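Stesero handheld preorder stuck on "processing", did I lose my launch spot??

Posted in Consoles & Hardware > Preorders and Shipping
549 views

Akosua Ankrah
November 21, 2022

ok so I preordered the Stesero handheld back in April, like the first morning it was up. Prastari store, the bundle with the dock and the racing game. Paid the deposit, got the email, fine. Order page said "confirmed" for months.

Now it says "processing" and the ship date is just gone. Blank. My cousin ordered way after me from the same store and his says "preparing to ship". Same bundle, same color. What??

Stuff I already did:
logged out and in again
checked the card, not expired, enough money on it
emailed support, got the auto reply with a ticket number and then nothing
chat says I'm number 41 in line and then kicks me out when I get close. Twice now

Only thing I changed was the shipping address, I moved in the summer. The order page let me do it, no warning or anything. Could that have bumped me to the back? And if I cancel and reorder do I lose the preorder bonus skin pack? I kinda care about the skins tbh. Don't want to sit here and do nothing if there's something I'm suposed to click.

Also second thing, does anyone know if the dock needs its own outlet or does it run off the handheld charger. Trying to sort out where it goes at the new place before it gets here.

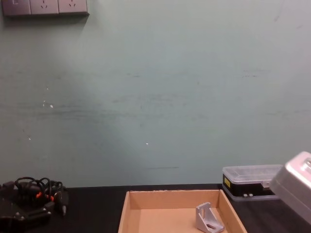
Wall by the table, outlets up top on the left

Any help appreciated, launch is really close and I took the day off for this lol

jalali_fan_net
Moderator, 100 helpful votes

Ok, a few things.

"Processing" on Prastari isn't a bad sign by itself. It's the step where they try to take the rest of the money. Confirmed, then processing, then preparing to ship. So your cousin is one step ahead of you, his card probably just went through sooner. They do it in batches and the batches are not strictly by order date. Which is dumb, yes. People complained about the same thing with the Jalali controller.

The address change, that one matters. When you change the address after the deposit, the order gets kicked out for a manual check if the billing address on the card doesn't match anymore. You said you moved. Did you update the billing address too? It's a separate page. Account, then Payment Methods, then edit the card. NOT the address book. If the old address is still there, the charge can fail quietly and the order just sits. No email, at least I didn't get one when it happened to me.

So do this:
1. fix the billing address on the card
2. go back to the order page, look for a small "retry payment" link under the total. Only shows if a charge failed
3. if there's no link, reply to the auto email with your ticket number in the subject. Don't open a new ticket, that puts you at the end again

Do NOT cancel. Bonus code is tied to the original order number. Cancel and it's gone, reordering now gets you the standard version with no skins and probably a second wave date.

On the dock: own outlet, yes. It comes with its own power brick, the handheld charger is a different plug and doesn't have enough juice to run the dock and the TV output together. Cord on the brick is kind of short too. Measure from the outlet down to the table before you decide anything.

brickwall_tom

mine said processing for like 2 weeks and then it shipped. dont worry about it

also why would you preorder anything in this day and age, just walk into the store after launch, there was a whole stack of the last one sitting there

omance4ever

Adding to what the mod said, the blank ship date happened to me too with the Omance headset, same store. Came back the day after I fixed my card info. Different product so maybe not the same but sounds the same.

Chat thing: it times out if you switch tabs on your phone. Keep it open on a computer, and try early in the morning, I went from roughly 100 people in line at night to almost none before work. The chat person could see the failed charge right away and pushed it through. Took maybe ten minutes once I got an actual human.

If they tell you the bonus was removed, ask them to check the "original promo" field. First guy told me no, second one found it. Take a screenshot of your April confirmation email where it lists the skins, they asked me for that.

No idea about the dock sorry

Akosua Ankrah

UPDATE: it was the billing address. Still had my old aparment on there. Retry link showed up after I saved it, clicked it, got the bank text about a minute later. Status still says processing but the ship date is back and it's launch day. Skins still listed at the bottom of the order.

Thanks mod and omance4ever. Will get a longer cord for the dock I guess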